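4.3 Checking the perception setup in the kitchen scene

Before Grusel is allowed to plan a grasp, it has to agree with you about what is on the island. Allow 10 minutes, more if you enjoy arguing with software.

1. Start the Brurnden simulator and load the kitchen scene. Wait until the status line says READY. It will say ALMOST READY for a while, which means no.

2. Open the left room view and orbit until the arm, the gripper and the bottles are all visible.
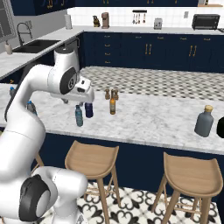

Figure 4-3. Left room view, gripper empty over the island.

3. Open Objects > Detected. Compare the list with the view and delete any duplicates. Pepper grinders are the usual offenders.

Note: If the list is blank, restart the Björklund perception node. Restarting everything else also works, but takes longer and feels worse.

4. Switch to the right room view. Turn on Collision Shapes and check that the stools are listed as obstacles. The planner has no natural respect for furniture.

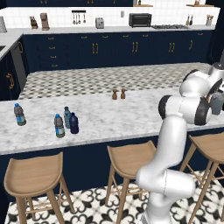 Figure 4-4. Right room view, with the stools in front of the island.

CAUTION: Do not set the wrist limit above 165 degrees. The field accepts 180 - the Boller controller does not, and it reports this as error 2332, "unknown success."

5. Select the wrist view. Both open fingers should show at the bottom of the picture, with the target bottle between them and farther off. Click the bottle once to set it as the target.
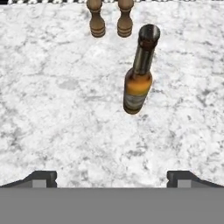 6. Press Plan, then Preview. If the previewed path clears the other objects, press Save Scene. If it does not, return to step 3 and look for something you deleted too cheerfully.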